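# Keep the Slow Ones

Every few months someone at our shop proposes a cleaning rule for the demonstration data, and every few months I argue against it. The rule has had different names, and the idea under it is always the same. A person records a task with a pair of hand-held grippers, a script scores the recording, and anything that runs too long or contains too much stopping gets thrown out. What remains is short and smooth. The learning system is then trained on that.

I think this is a mistake, and I want to set out why in one place so I can stop repeating it in meetings.

I run collection for a small group at Clurano. We record people doing tabletop work: putting things into cups, taking them out again, moving them with one tool while steadying them with another. The tasks sound like nothing. A newcomer can do most of them bare-handed in the time it takes to read the instruction card. With grippers on both hands they take longer, and the difference between those two times is most of what I have to say.

In February we recorded 141 demonstrations of one two-handed task. The scoring script, which Sylvain Collet wrote and which does exactly what he was asked to make it do, marked 40 of them as poor. I watched all 40. Two of them deserved it. In one the person had started before the recording was set up properly, and in the other the wrong task card was on the table. The other 38 were people working something out. They came in at a bad angle, stopped, backed off, turned a wrist and came in again. Several of them set the tool down flat, looked for a while, and then went on and finished.

Sylvain's argument for dropping them is a fair one. A system that learns by copying will copy hesitation too. If a third of the examples contain a long pause over the work, you may end up with a robot that pauses over the work for no reason at all. We have seen this. Our first trained policy on the Fleury arm used to stop above its target and hang there, and I can't say the slow recordings had nothing to do with it.

So I am not saying that everything should go in untouched. Dead time at the start of a recording, when the person is still settling their elbows, can be trimmed. A pause with no movement before it and no change after it teaches very little. Trim that as well, if you can find it reliably. My objection is to throwing out the whole recording because it contains these things. 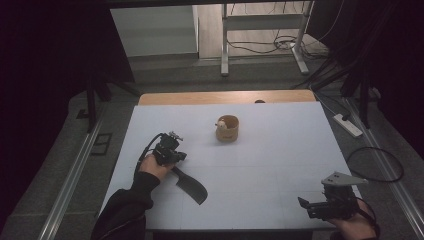
The best reason to keep a clumsy attempt is that a robot will be clumsy. It will arrive a little to the left of where it meant to be. The object will have rolled. A system trained only on straight, clean approaches has never been shown a way back from a bad one, and a small error grows until the whole attempt is lost. The person who came in at a bad angle and fixed it has recorded the thing that is hardest to get by other means. You can't ask for it directly either. We tried asking people to make mistakes on purpose and then recover. The mistakes looked staged and the recoveries started too early, before anything had gone wrong enough to need one.

The second reason has to do with the people. Renata Quezada trains our new operators, and she noticed that once a speed score went up on the wall screen, the way people worked changed within a couple of sessions. They began choosing the easy starting positions. If the card allowed the cup to stand anywhere on the board, it ended up standing in the place where it was easiest to reach. Everyone's times improved, and the data got narrower, and for a while we congratulated ourselves on the times. She took the score down without asking me. She was right to.

I had not understood before then how much a filter works on the people as well as on the files. Tell a careful person that slow recordings are deleted and you have told them what you want. They will stop at the first fumble and start over, and you won't even get the chance to look at what they did.

Third, the scripts are worse judges than we think. Length is easy to measure, so length is what gets measured. A long blade held in a gripper has to be moved differently from a bare jaw. The tip swings farther for the same turn of the wrist, and sensible people slow down. A rule written around a simple pick will call that hesitation. I went through one batch from the Zukley station where the script had rejected almost everything done with an attached tool and almost nothing done without one. Had we trained on what was left, we would have had a system with hardly any experience of tools, and we would have blamed the model.

What I would do costs some labor. Keep every recording that ends with the task done, whatever its length. Keep the failures too, labeled as failures and stored apart, so they can be used or left alone later. Have a person look at anything the script flags, with a short list of reasons for rejection: wrong task, broken recording, nothing happening. "Slow" should not be on the list. At our volume this takes one person nearly 8 hours a month, and I have been that person. It is dull work, and I would still rather pay for it than for another round of collection.

The usual reply is that it won't scale. At Bumura, where we have a second set of stations planned, there will be far more recordings than anyone can watch. That may be so. Then watch a sample, drawn at random from the rejects, and let the result decide whether the script stays on. A filter that has not been checked against its own rejects should not be running, however large the operation is.

Sylvain and I still disagree about the pauses. He has offered to train on both sets, the full one and the trimmed one, and compare them on the same arm with the same starting positions. I have asked that half of those positions be awkward ones, and that Renata choose them.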